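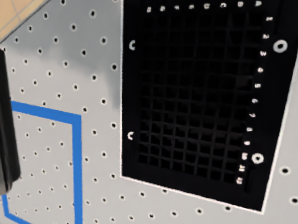
Charter service at Thaweesak Hall tonight, and I am writing this up before bed because the minutes won't be done for a fortnight. It was a fuller evening than last year and we had to move people up twice before the start. The seating plan had come round in the morning, one small dot for each chair, as evenly set out as the black holes in the white pegboard, and I could not find my own place on it without running a finger along the row. The hall did not match the plan when I got there. The front block had been pushed back to make room for the school choir, so the councillors' row was now the second row and the people with reserved cards were standing in the aisle holding them.

We started 10 minutes late. The mayor's welcome was short. Then the reading of the charter, which was granted in 1346 and is still read in the old wording, with a sheet for anyone who wants to follow in modern English. I followed on the sheet. The part on market tolls goes on a long time and two of the little ones in the choir lay down on the steps during it. Nobody minded.

The delegation from Plillari had the seats on the left. They have come every year since the twinning and they brought the usual wreath, laurel this time with a white ribbon. Their speech was given in their own language first and then in English. It was mostly on the flood and the families who were taken in on this side of the river afterwards. I had heard parts of it before but there was a letter in it that I hadn't heard, from a girl who was put up over the bakery in Polia and wrote home asking for her other shoes. That was the best thing in the evening.

The prayers were shared between the churches and the mosque, each taking one, then a silence. A phone went off near the back. The silence was not started again, and I think that was right. 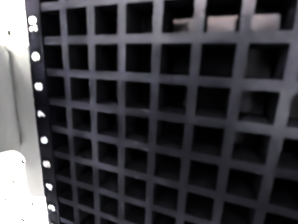
After the silence came the wreaths, and this was where the order went wrong. The programme had the council laying first, then Plillari, then the schools. The steward called the schools first. They went up, quite properly, as they had been called, and the council stood there half out of their seats. It made no difference to anyone in the hall but I expect there will be a letter.

Tea in the side room. Urn slow, queue out of the door. I was asked three times what is happening with the bus from Polia station and said each time that I didn't know, only that it is on the agenda for May. I was also asked if the service could move to an afternoon. I have some sympathy with that. The Plillari party had a long drive back and left before the tea was poured.

Plinance paid for the printing again, and their name was on the back page of the programme in larger type than the town's on the front. I said at the last meeting that we ought to set a size. I will say it again. The collection was for the flood memorial, where the lettering on the north side needs recutting. The quote we have is for 5 panels and we can afford 2 of them now, so the rest will have to wait for next year's money unless the county helps.

Rain on the way home. My good shoes are on newspaper by the back door.

To do: return the hall key before noon. Write to Plillari and thank them, and ask if we may have a copy of the girl's letter for the library. Find out who has the lectern, as it is not the one we hired. Put the order of wreaths on the agenda, low down, and try to keep it under ten lines in the minutes.

Read a few pages and could not keep my eyes open. Lights out at half past eleven.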